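News > Around Town > Shops

Shoe trays are having a moment at Amgate

If you've been tripping over shoes by your front door since the rain came back, you're in good company. I have too, and that's how I wound up at the Sikamo shop at Amgate on Sunday, where Prasetyo Mangundap has given a whole corner over to tidying up summer footwear.

The idea is simple enough – slides and clogs come off the hallway floor, get a wipe and go on a tray until spring. I went for the peachy pink ones right away!
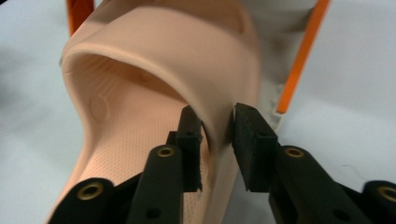
A pale peach slide with a wide strap and a dotted footbed.

I do like that dotted footbed, though dots like those are exactly where my own pair collects sand. Prasetyo swears by an old toothbrush and dish soap, and he says he's talked almost 60 people through it this October.

The trays are my favorite part. They're shallow with a low rim, so you can slide one under a bench and forget about it (I already have).
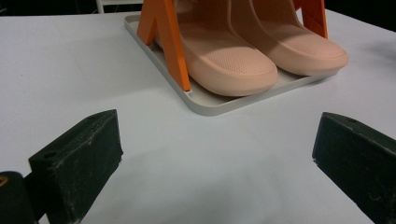 Page last changed: October, 15:54

A light gray tray takes a pair side by side, toes out, and the soft pink looks lovely against it. I brought home two trays, one for me and one for my sister, who hasn't been told yet. The corner stays up through the end of the month, and you can drop in any afternoon except Sunday's last hour, when they restock.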